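May, 9:40 a.m. – Wesham notebook, coding round 2

Picked up where Fiifi Appiah left off. The sample for this round is 500 celebrity relationship stories, all from Flistero and the Alhassan archive. Gorkon pulled the text overnight and dropped it in the shared folder. Headlines are in their own column now. Last round they were stuck to the first paragraph and we kept coding the headline twice.

The question for this round is the same as before: when a story says two famous people are dating, splitting or back together, who does it say told them so? Codes are unchanged:

- **N** – named person, on record
- **R** – representative or publicist
- **U** – unnamed source ("a friend", "an insider", "someone close to the pair")
- **P** – post, photo or video used as the only evidence
- **X** – no source given

I did a batch of 50 by hand before opening Fiifi's sheet, so I wouldn't be steered by it. Then compared. Most of the disagreement is between U and X. A typical Flistero line is "it is understood the couple have been spending time apart." Fiifi put U on these. I put X. There is no source in the sentence, only the suggestion that somebody understands something. We talked it over by phone and settled on X unless a person of any kind is mentioned. I have added this to the codebook under "passive phrases" and will go back over the batch tomorrow.

**Parents.** These need a rule too. Plenty of stories say the mother or father of one of the pair is worried, or pleased, or wants them to slow down. If the parent is quoted, N. If the story only says what the parent feels, it is not N, even though the parent is named. It goes under whoever is said to have passed it on, and if that's no one, X. I had been coding these wrong in round 1. Not going to redo round 1 for it, but it should be mentioned wherever we report the N share.

**Repeats.** Gorkon's duplicate check only catches exact copies. Alhassan runs the same story again with a new top paragraph when there is a fresh photo, and the check passes it as new. Found one breakup that came through 5 times. The body was the same each time apart from the opening and the age of one of the actors, who had a birthday in the middle of it. I've marked them as a set and kept the earliest. Asked Fiifi whether Gorkon can compare from the second paragraph down. He thinks so but wants to try it on the old sample first.

**Dates.** Flistero shows the date a page was last edited, not the date it went up. That matters for the part where we look at who had a story first. For now I'm leaving the "first to report" column blank for all Flistero items. A wrong date is worse than a gap there.

**Updates and denials.** When a publicist denies a romance, Alhassan adds the denial at the bottom and leaves the headline alone. Coded on the original claim, with a D flag for the denial. Flistero seems to write a new page for the denial and doesn't link back. Need to match these by hand and I have only started.

1:15 p.m. Stopped for lunch, coded nothing for a bit. 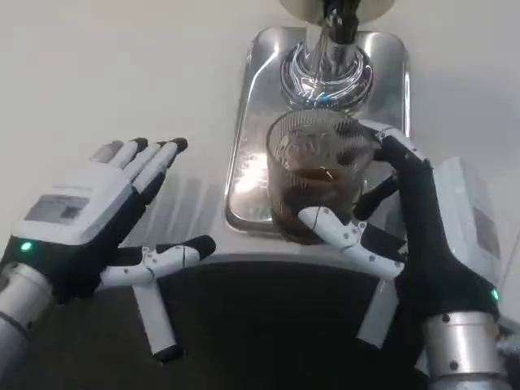
*Drinks dispenser. Right hand has the glass cup, part full; left hand open.*

2:30 p.m. Back on the sheet. Ran through the award-season stories. These are quicker because nearly all of them are P: two people seen leaving the same party, or sitting next to each other at a table. A few quote a body-language expert. Fiifi wanted a new code for experts. I'd keep them as P with a note, as the expert is only talking about the photo and knows nothing more than we do. Left open for now.

One for the "hard cases" page: a story where the unnamed friend is quoted as denying that there was any unnamed friend in last week's story. U, with a D flag. I think that's right.

To do next:

- Redo the passive phrases in my batch
- Send Fiifi the repeat set
- Decide on experts
- Ask whoever runs the Alhassan archive if they keep the original posting time
- Rename the sheet, it still says round 1 on the tab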